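# Folding week, part one

Most of December has gone into cloth. I said in the last post that I'd write up the two-handed collection once I had enough of it to have opinions, and I now have 928 episodes on the drive, so I'll get going.
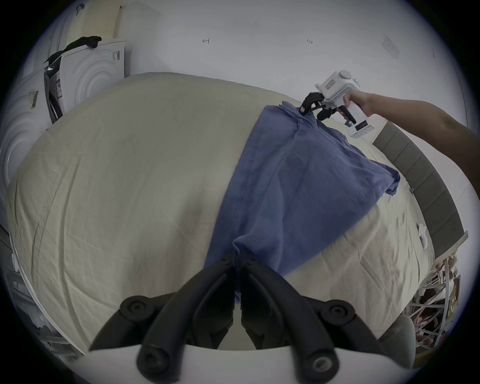 *Both grippers on the blue one, mid-episode.*

The setup is the same pair of hand-held grippers I used for the cup and drawer tasks. You hold one in each hand, each has its own camera, and you do the job the way you'd like the arm to do it later. There's no robot in the room while you record. The arms come in at the end, when the trained policy gets to try, and that's a separate post.

What changed is the project around it. I've been calling the data set Gatska, and the first version was all hard objects. Hard objects are forgiving to record. A cup is where you left it. If you grab it a little to the left of where you grabbed it last time, the rest of the episode looks much the same. Cloth has no resting shape worth mentioning, and two episodes that begin with the same garment on the same bed can have almost nothing in common by the end.

So I had to decide what one episode is. I went back and forth on this for most of a week. My first rule was that an episode begins with the garment dropped from waist height and ends with it folded. That gave me long recordings, and a lot of each one was me turning the thing over looking for a corner. The policy trained on those learned to turn things over. It did it patiently and for as long as I let it run.

I now split the job into stages and record each stage by itself:

- **Find and lift.** One gripper picks up any edge and raises it.
- **Second grasp.** The other gripper takes a point on the far side of the cloth.
- **Spread.** Both pull apart, lower, and let go.
- **Fold.** Starts from a flat garment, ends with a fold in half.

The second grasp is the one I've recorded the most, and it's still the one I'm least happy with. When you do this with your own fingers you feel for the hem. With the grippers you have no feeling past the trigger, so you go by eye, and it's easy to close on one layer when you wanted two. I used to stop and restart when that happened. Now I leave the mistake in, open the fingers, and try again in the same episode. The policy needs to see what a correction looks like, and the clean episodes don't contain any.

## Where I record

I started out on a table and moved to the bed after the first couple of sessions. The table was too small for anything with sleeves, and the fingertips kept knocking against it. A duvet gives a little when you press into it, so you can push the tips down under an edge and scoop. I worried that this would teach the policy to press too hard, and it may well have. I plan to record a smaller batch back on the table once I find a bigger one.

The duvet wrinkles as you work. I smooth it every so often but not between every episode. In the Vrabec recordings (that was my attempt last spring, towels only) I flattened the surface every single time, and the result was a policy that did fine on a flat surface and poorly on anything else. Wrinkles in the background are cheap variety and I'd like to keep them.

The same goes for the rest of the room. I don't clear it between sessions. The cameras ride on the grippers, so they swing around a good deal and pick up whatever is nearby, and I want the training data to include things that have nothing to do with the cloth.

## Pace and bookkeeping

A good session is 40 episodes. I can do more, but the quality drops off, and I can see it when I play them back. The motions get shorter and I start yanking. After that number I stop and do something else, even when I feel fine.

I do label things as I go, with a short note after each episode: which garment, which stage, whether I'd keep it. That last one is a plain yes or no. I tried a five-point score for a while and found that I was using only two of the numbers.

There are 27 garments in rotation. They're mostly old shirts, plus a few things that I bought for the purpose because I own too many of the same weight. Loose, stretchy fabrics are the slow ones. They hang long and narrow when you lift them by a corner and you have to pull quite far apart before the middle opens up. Stiff cotton is much easier and I've been careful not to let it take over the set.

Some things I'd do from the start if I were doing this again:

1. Record the mapping pass for the cameras before moving anything large. I shifted some furniture after mapping one morning and lost tracking on the left gripper for most of that session.
2. Look at the finger width readings at the beginning of every session. Mine had drifted, and the "closed" value was not closed.
3. Swap which hand goes first. I'm right-handed and my early episodes nearly all lift with the right. The policy copied that even when the edge was plainly on the other side.
4. Charge everything the night before.

## Training so far

I've run two trainings on what I have. The first used every episode and the second used only the ones marked "keep." The second was smoother in playback against held-out recordings, but it gave up sooner when a grasp missed – which fits with what I said above about corrections. I went back and changed my mind on a lot of the notes. An episode with a miss and a recovery is now a keep. An episode where I got lost and stood there is still a no.

I use Clirnetti for the alignment step, where the two video streams get matched up with the gripper positions. It's slow on my machine but it flags episodes where one side has dropped out, and I no longer try to catch those by hand. If you've been using Forero for the same thing, the formats are close and a short script will convert one to the other. I can post mine if anybody wants it, though it has no comments and a few paths written straight into it.

Next up is the spread stage, which is short on examples compared to the others. I have Friday set aside for that. After that I'll add the sleeves, one at a time, and see how the fold stage copes with them. Pants are going to wait until next month.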